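**FOR IMMEDIATE RELEASE**

**Come see our robots at work on Saturday: Bivard opens its doors in Hivmont**

HIVMONT – We've been wanting to do this for ages, and I'm so happy I finally get to type it: Bivard is holding its first open day this Saturday, and you're all invited! Doors open at 10 a.m. and we'll keep going until 4 p.m., or until the coffee runs out (whichever comes last, if I get my way).

I write most of what goes out under the Bivard name, so if you've read our newsletter you already know how much I go on about the dining table. We do our robot work in a house. It has a sofa, a cabinet with glass doors, a picture on the wall, and far too many kitchen things. People who come by for the first time usually expect a lab with a shiny floor, and then they end up standing next to a rolling pin. I love that part.

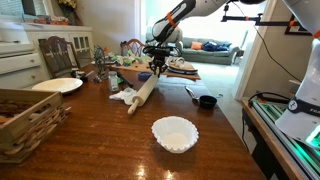 We'll run demonstrations all day at that same table, each one lasting 40 minutes with time for questions after. Groups are kept to 8 people so everybody gets a good view, and yes, kids count toward the 8, even the very small ones. You'll watch our operators set up a tabletop task, run it with the arm, change things around and run it again. Some tries will go well and some won't. We're not going to hide the ones that don't, and if something gets dropped you're allowed to groan along with us.

A few people have asked me whether the demonstrations are rehearsed. They aren't, or at least no more than any other workday! The operators pick the tasks that morning, and visitors in the afternoon groups will get to vote on what goes on the table next. We keep a whole shelf of everyday stuff for this: cups, spoons, toys, napkins, you name it. Please don't bring your own objects, though. I know, I know, somebody's grandmother has the perfect gravy boat, but we can't be responsible for it.

The open day is also our way of saying thank you to the neighborhood. Baltetti, the bakery two doors down, is making pastries for the first 80 visitors, and I've been promised there will be the ones with the almond filling. Our friends at Paredes, who build the worktables and stands for our other rooms, will have a corner in the garage where you can try bolting a small frame together yourself. It's harder than it looks and weirdly relaxing.

Then there's the part I'm most excited about. Over the winter our operators reached 2000 completed practice runs on household tasks, and we'll have a slideshow in the front room with clips from start to finish. The early ones are pretty rough. You'll hear me laughing in the background of at least one of them, and I've asked for it to be left in. 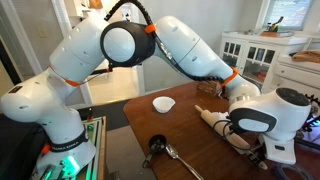
Now for the practical side. Entry is free, but the demonstration groups need a sign-up, and the sheet will be on the porch from 9:30 a.m. First come, first served. If your group is full you can still wander through the front room, see the slideshow and hang out in the garage with the Paredes crew. We'll ask everyone to stay behind the tape on the floor while the arm is moving, and to keep bags and strollers in the hallway. Long hair tied back, please, if you join the short hands-on session at 3 p.m. (ages 14 and up for that one).

Parking on our street is terrible. I won't pretend otherwise. The lot behind the Hivmont library is free on weekends and it's a five-minute walk, with a ramp the whole way. The house has one step at the front door and we'll have a portable ramp down all day. If you need a quieter visit, the noon group is your best bet: we'll keep the music off and the group smaller.

Reporters and student papers are very welcome. You can take photos and video anywhere except the upstairs office, and our operators are happy to talk between groups. If you'd like a longer chat, come at 9 a.m. before the doors open and I'll put the kettle on and show you around myself. Just send a note to the Bivard press desk by Thursday evening so I know how many chairs to set out.

**About Bivard**

We're a small Hivmont team working on robot arms for everyday household tasks. We work in one house, at ordinary furniture, and we like having company.

**Press contact:** Bivard press desk, Hivmont

\###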